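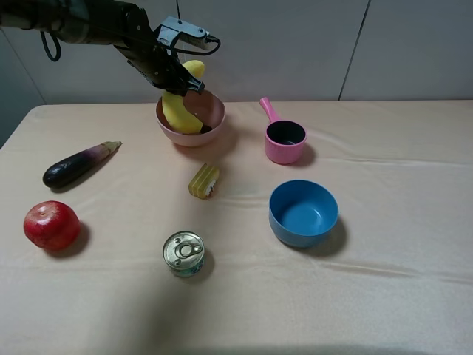 Slide 1. Packing order for a records store relocation. Durnmont moved the Gorance site archive in March and I will use that job throughout. The point to land early is the difference between an item and its container. On the slide, the banana is in the bowl but the gripper still has hold of it, and our tracking sheet would list that as in transit. A file is logged as placed only when the handler has let go and the shelf label has been scanned.

Slide 2. Labelling. Each carton carries two labels, one on the short end and one on the lid. Lid labels alone fail once cartons are stacked. Cormac Lenihan's crew used colour by floor and number by bay. Pause for questions on colour-blind staff - the bay number is the fallback.

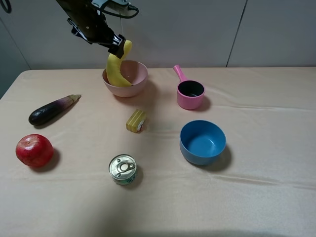 Yellow item, pink bowl: one item, one container, one line on the sheet.

Slide 3. Load limits. We capped each trolley at 200 kg, including the trolley. Corrigan quoted a higher figure, but the goods lift at Gorance was rated at 1000 kg and had to carry two handlers as well. Mention the six trolleys held back for oversize plans.

Slide 4. Sequence. Last bay out, first bay in does not work where the new shelving runs the other way. Graciela Palma redrew the bay plan before any carton was filled. Show the before and after plans, then skip the spreadsheet unless asked.

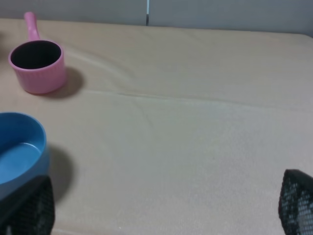 Slide 5. Reconciliation
Count at the dock, count at the shelf, compare at 4 pm. Discrepancies go to Mohammed-Awal Sulemana the same afternoon. Gremow software exports both counts as one file - check the column order first.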